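Handheld Gripper Rules: Frequently Asked Questions
Pallside site, for everyone who records with a hand-held gripper

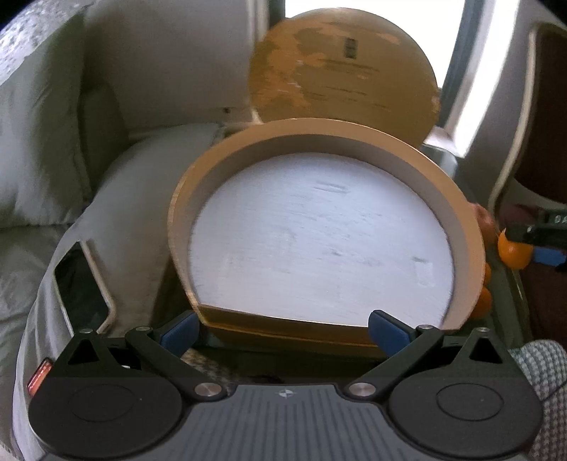
Kaj Bech wrote to us in July to say that the old rule sheet told people to "grip firmly" and left it at that, and he wanted to know how firm is firm. His question and the others we get most often are answered on this page. If your question is missing, send it to Ea Hviid at the Pallside desk.

How firmly should I grip an object?

Use the least pressure that keeps the object from slipping when you lift it. With a thin rim, such as a shallow round frame or a tray, close the jaws until both finger pads touch, then add a little more. If the rim bends, open up and start again. A take where the object has been bent out of shape should be marked "damaged" and left out of the set.

Where should the finger pads meet the object?

Both pads should touch at close to the same time. If one pad arrives first it pushes the object sideways, and the recording shows a shove followed by a grip. Line up the gripper before you close it. For round things, aim for two points opposite each other or an even hold on either side of the lower rim.

Does the room have to be tidied first?

No. Rooms are recorded as they are used. Cushions, toys and cloth can stay where they are. Three kinds of things have to be put away before you begin:

Anything with a name, address or account number on it
Photos of people who have not signed the consent form
Medicines, blades and open containers of liquid

What about phones?

A phone may stay in view if its screen is dark. Turn notifications off first. If the screen lights up during a take, stop, and mark the take "private". Do not try to edit the screen out yourself. Kárason, the firm that checks our recordings, handles that step and needs the file untouched.

Can I record next to a window?

Yes, but do a short test take first. Strong light behind an object can hide its edges. Check that you can see both finger pads and the part of the object they touch. If you can't, turn your body or wait for the light to change. Drawing a curtain halfway through a session is fine as long as you start a new take afterward.

How many takes make up a session?

A full session is 100 takes. You may do 2 sessions in a day, so the daily limit is 200 takes. The limit is there for your wrist and it applies even if you feel fine. Snædís Hallgrímsson keeps the session log and will not accept a third session under any account name.

How often do the pads need to be changed?

Every 1,000 takes, or sooner if a pad is torn, shiny or loose. Always change both pads together. Write the change in the log before the next session. Pads from Nenex are the only ones approved at this site. Grandham uses a different type, and theirs should not be borrowed, even for one session.

What do I check before I start?

Open and close the jaws fully with nothing between them. Look at the screws and pins on the arms and tighten any that have worked loose. Wipe the pads with a dry cloth. Wipe the lens. Check the indicator light against the card that came with your unit, as the colors differ between models.

May children or pets be in the room?

Pets may not. Children may be in the home but not in the room. If either comes in, stop the take and lower the gripper with the jaws open. Takes stopped for this reason still count toward your daily limit, and they are deleted the same day.

What if I drop something?

Let it fall. Do not grab for it with your free hand. Keep recording until the object has come to rest, then end the take and mark it "drop". Dropped takes are useful and there is no penalty for them. If something breaks, tell the owner of the home first and then the desk. The claim form asks for the take number, so note it down.

Can I move the object back between takes?

Yes, by hand, with the recording stopped. Put it back near its starting place. An exact match is not needed.

Do these rules apply at Grandham as well?

The privacy and safety rules do. Take limits and pad changes are set by each site. Ask Halldóra Bundgaard for the Grandham sheet before you work there.

Who can change a rule?

Send the change in writing to Preben Steinarsdóttir, with the rule as it stands and the wording you want. Until a new sheet is posted, the current one applies.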